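7.4 Recovering from a failed grasp (fault 39)

Fault 39 means the gripper closed past its set width without meeting a part. The arm holds position and the status line reads NO PART. Do not clear the fault from the Livard console until steps 1 to 4 are done.

1. Press Pause. Wait for both arms to stop.
2. Check that the fingertips are clear of the tray rim. A finger that comes down on the rim can trip the fault with no brick anywhere near it.

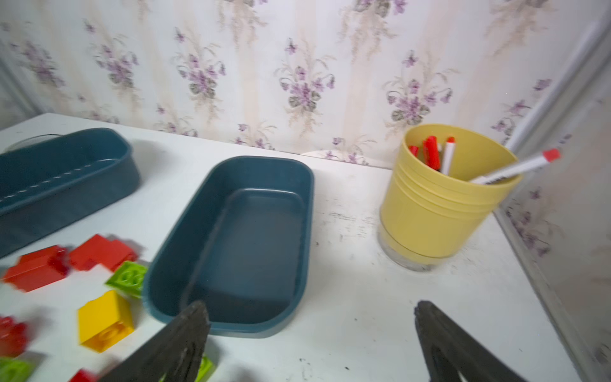 Pilar Durán asks that step 2 be done before anyone reads the log - on her shift the log blamed the grip width twice, and both times the finger had landed on a rim.

3. Open the gripper to full width with the jog key.
4. Raise the arm straight up 200 mm. Do not swing it sideways at table height.

CAUTION: Both arms stay powered during Pause. Keep hands out of the enclosure until the drive switch is off. 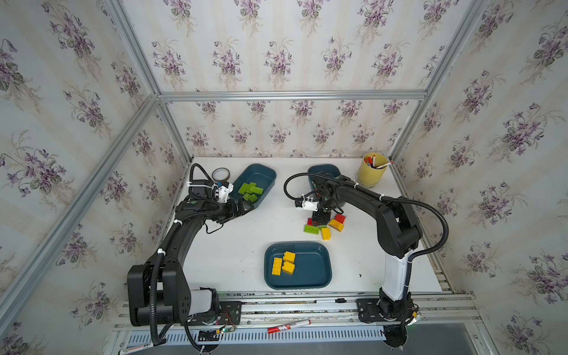 Fault 39 on one arm does not stop the other in software older than the June release. Pause both by hand. Before you jog, look at where each cable loop runs, as the black corrugated cable arches over the gripper on the left arm and can catch when the wrist turns. If a loop is tight, go to section 7.6.

5. Clear the fault and run one slow pick.
6. If the fault returns, turn the drive switch off and spread out any bricks that touch or overlap. Turn the drive back on and repeat step 5.
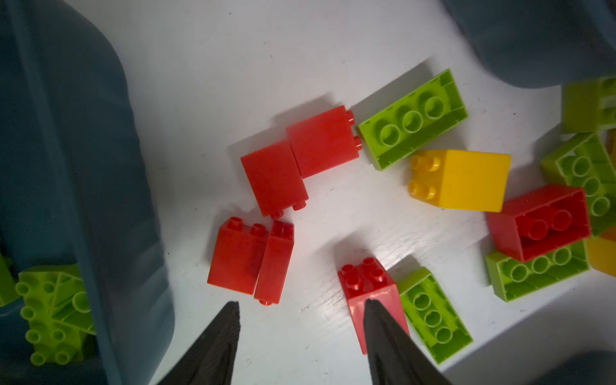
Mal-soon Yook would add a limit here: after three failed picks on the same brick, stop retrying and recalibrate the wrist camera.

NOTE: The grip counter should read between 1,269 and 1,450 at full open. Outside that range, replace the fingertips.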